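Trultbridge Staff Board > Laundry and Kitchen > Towel station changeover

Towel station, first week with the hand grippers
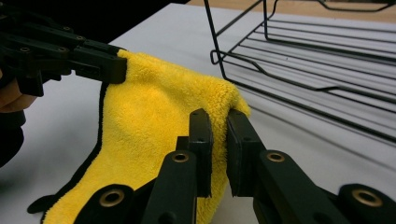 Original post
wilma_b, 5/18/26, 7:42

For the people on lates who keep asking what the day shift does now. You fold with the two grippers, one in each hand, and Istent uses the recordings to train the folding arm. Yellow microfiber with the black edge goes first. Target is 125 folds per person per shift. Bare hands are for the backlog only.

Reply 1
cheng_lau, 8:15

I can do a towel by hand in a few seconds. With these it's more like half a minute. Does the 125 count against our normal numbers or replace them?

Reply 2
wilma_b, 8:31

Replaces them. Hanneke confirmed it. The bonus is paid as if you hit your usual rate.

Reply 3
tq_nights

My issue is the thick pile. If you pinch a fold in the middle you get a fat lump between the jaws and the corner goes wherever it wants. I started going for the edge binding and it's better.

Reply 4
josefien_vl

Disagree with tq. Binding is fine on the flat ones, but when the towel comes out of the bin in a heap you can't always find it. Grab a corner, lift, then look for the next one. That's how I showed the new starters.

Reply 5
tq_nights

Lifting takes longer. I timed it.

Reply 6
josefien_vl

And how many did you have to redo?

Reply 7
cheng_lau

Back to the bigger question. They want roughly 1000 good folds before the arm gets tried on the line. What happens to the 6 of us on towels after that?

Reply 8
hanneke_boersma

Two stay on towels to load and check. The other four move to packing or the Van Leeuwen contract, same grade, same hours. It's in the letter you all got. Nondau did it this way last year and kept their folding crew.

Reply 9
cheng_lau

I read the letter. It says same grade for 7 months. It doesn't say anything after that.

Reply 10
hanneke_boersma

Correct. I've asked for that in writing and will post it when I have it.

Reply 11
tq_nights

Can we also get a lower table? My wrists are sore by lunch.

Reply 12
wilma_b

Put it on the sheet by the door. Two others already did.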